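The Man Who Doesn't Believe Your Thread Count

Gordon Caron has sold sheets and towels for most of his working life, and he would like you to stop reading the package.

"The number on the front is there so you'll pay more than you meant to," he says. "I've seen a set marked at a figure I knew couldn't be right. I picked out the threads on a one-inch square with a pin and a magnifier. You twist four thin yarns together, call it four threads, and your number goes up. The sheet hasn't changed."

We are sitting in the back of his shop, Tralamlow, a little after 8 a.m., before he opens. I came with a list of claims cut out of catalogs and printed off websites, and he has a pencil. He goes down the list crossing things out. "Hotel quality. Which hotel?" A line through it. "Breathable. It's cloth." Another line.

I should say that I arrived doubting him as much as the catalogs. A man who owns a linen shop and tells you not to believe linen ads is still a man with linen to sell. When I put this to him he nods and says I'm right to wonder.

"Sure, I've got stock to move. So don't take my word for it. Wash the thing and see."

Washing is what he really wants to talk about. He kept a notebook for years, one line per wash, for towels he used at home. The best of them, a plain terry from a line called Nirnar that he no longer carries, went through the machine 12 times before he noticed any change in how it took up water. One that cost double was shedding by the third wash and kept shedding all winter.

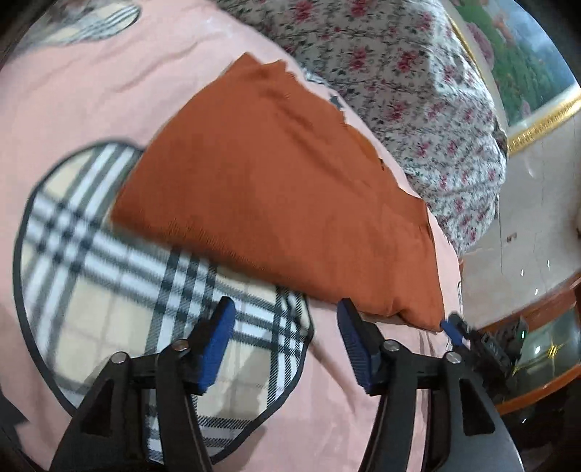 He has a theory about softness as well, and it's the part of the talk I had the most trouble with. His claim is that a towel which feels wonderful in the store has been coated, and the coating is what you're feeling. "They put a finish on it. You take it home, it slides around on your back and doesn't dry you. Two, three washes and the finish is gone, and then you meet your towel."

Is that true of every soft towel? He says most. I ask how he knows it's most. He says he knows. I ask if he ever sent one out to be tested, and he laughs and says testing costs money and he has hands.

It's a good line and I don't think it settles anything. Some cotton is softer than other cotton, with or without a finish, and he admits as much when pushed. But I went home and washed a new bath towel by itself with nothing added, then did it again, and it did dry better the second time. One towel in one house doesn't prove his case.

On fabric softener he won't bend at all. "Throw it out. You're waxing your towels." Dryer sheets get the same treatment, and so do the little plastic balls. He is milder on vinegar, which half the internet pours into the rinse. He has tried it and saw no difference, and he suspects that people who swear by it have simply cut down on detergent at the same time.

That brings him to detergent. He uses half of what the cap tells him to. "Who marks the cap? The people who sell the soap."

I bring out my favorite clipping then, an ad from a company called Stomex for a bath sheet "tested to 4,000 washes." Caron does the sum on the back of it. One wash a week, every week of the year, comes to more than 75 years. "So they started before my mother was married," he says. A machine in a lab could do it faster, I point out. He agrees that it could, and asks whether the ad says so. It doesn't. It doesn't say what the towel looked like at the end, either. 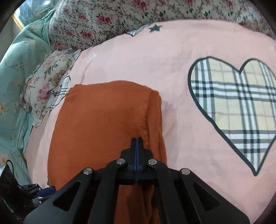

Kirsten Fehr thinks he is too hard on the labels and too easy on himself. A label can at least be checked, she told me over the phone, and she would sooner have a number that's been stretched than a shopkeeper's thumb. She also pointed out that the fiber content and the country of origin are on there too, and that those tell a shopper plenty. Her own towels are ten years old, and she bought them on sale without feeling a single one.

I carried this back to Caron. He took it well enough. "She's right about the fiber. Read that part. It's the front I'm talking about, the big type."

And how long should a towel last, then? He won't give a number, which after an hour of complaining about other people's numbers seems fair. He says to hold it up to a window. If you can see the window frame through the middle, it's a rag, and you should cut it up and stop feeling bad about it.

What about folding? I ask because every home magazine seems to have an opinion, thirds or halves, edges in or out. He looks at me for a while.

"Fold it so it fits the shelf."

He had one more thing to cross out, a pillowcase said to "reduce signs of tiredness." He read it twice, asked if he could keep it, and taped it up next to the register. Then he went to unlock the front door.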